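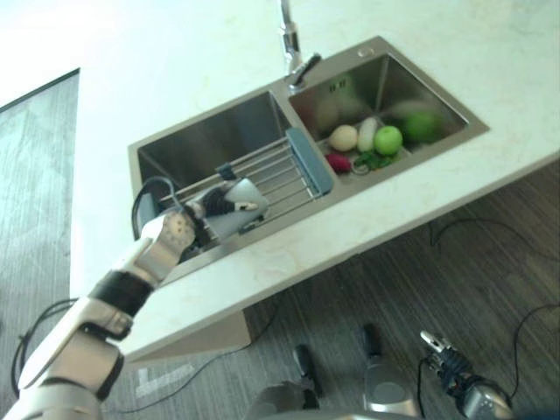 Hard water is the reason I got serious about vinegar. We moved to Menstead with a water supply that leaves chalk on everything it touches, and within a month the kettle looked like the inside of a cave! My favorite fix so far is for spray heads. A handheld nozzle on a flexible hose, like the light gray one over the double sink, is so easy to treat, as you can dunk the whole face of it without taking anything apart. Fill a mug with plain white vinegar, stand the nozzle in it face down, and go do something else for an hour. Then rub the holes with an old toothbrush and run the water hard for a few seconds. I love this job. The spray comes out straight again — no more sideways jet hitting you in the shirt.

**Stainless steel basins**

Sprinkle baking soda on a damp sponge and rub with the grain of the steel, never across it. Rinse, then wipe dry with a tea towel. The drying matters more than the scrubbing in a hard water house, and it takes ten seconds. Keep steel wool well away, because the little bits left behind will rust and stain.

**Marble, or anything you think might be marble**

No vinegar! No lemon either! Acid dulls real marble and the mark stays. A drop of dish soap in warm water is plenty. If you aren't sure what your counter is made of, treat it as the real thing and keep your vinegar mug in the basin.

**The kettle**

Half vinegar, half water, bring it to a boil, unplug, leave it 16 minutes. Pour out, rinse twice, boil once with fresh water and throw that away. Rhydian Dafis wrote in to say he uses citric acid and gets no smell at all, and I've switched over since. One tablespoon to a full kettle. Wonderful stuff, and a 100 gram bag lasts me ages.

**Cloudy glasses**

Soak them in warm water with a good splash of vinegar, then rinse and dry by hand. If they're still cloudy after that, the glass is probably etched by the dishwasher and there's no bringing it back. (I have four like this. They hold pencils now.)

**Drying racks**

Wire racks collect scale where the feet sit. Lay a vinegar-soaked cloth over the crusty spots for twenty minutes, scrub, and rinse really well so the metal isn't left sitting in acid.

Next up is the shower door, which I've been putting off. If you have a trick for the bottom track, please send it!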